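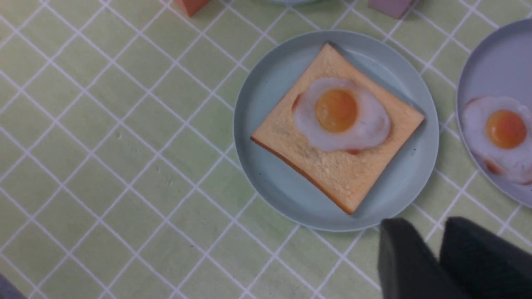
My cousin Ruoxi Fu asked me last month to join a savings circle, and I said yes before I understood the rules. We are 12 people and each one pays 260 dollars every month. One member takes the whole pot, then the next month another one, until all have received it once. There is no interest and no bank between us, only a list of names. I wrote my first budget for it at the kitchen table, on the green cloth with the white lines, and the grid made me feel more serious than I am.

In my parents' town this was very normal. People paid for weddings and small shops this way, and also for school fees. When I moved to Taston I thought it was something old, for people without an account. Now I see that my neighbor Rosário Brandão knows the same thing under a different name from her own family.
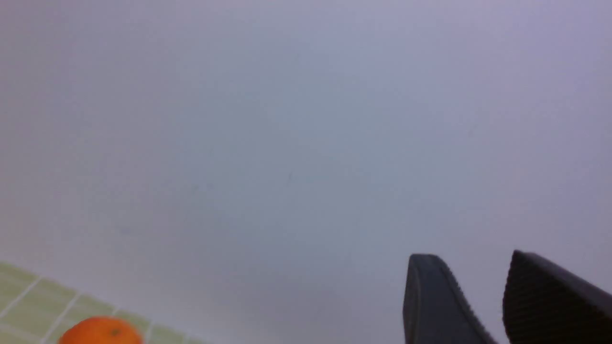 What I worry about

The first worry is the order. If you receive the pot early, it is like a loan without cost. If you are last, you are the one who lends. Shuzhen Peng, who keeps our list, let us draw numbers from a bowl and I got nine. I am a little disappointed - I wanted to repair my car before winter.

The second worry is what happens when somebody stops paying. We have no contract. Aiguo Deng proposed that every member puts 1,000 dollars aside as a guarantee, but for two of us this is too much, so we are still discussing it. 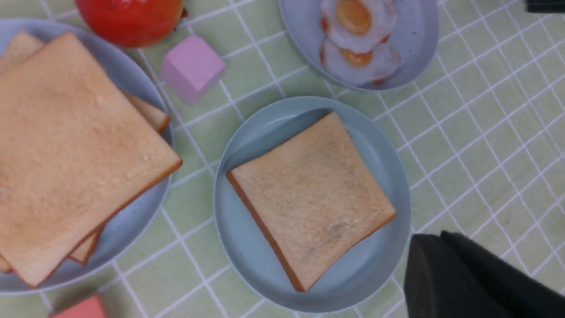 I proposed a smaller guarantee, one monthly payment each, held by two members together. Shuzhen likes it and Aiguo does not. We will talk again on Monday evening, and until then I keep my first payment in an envelope.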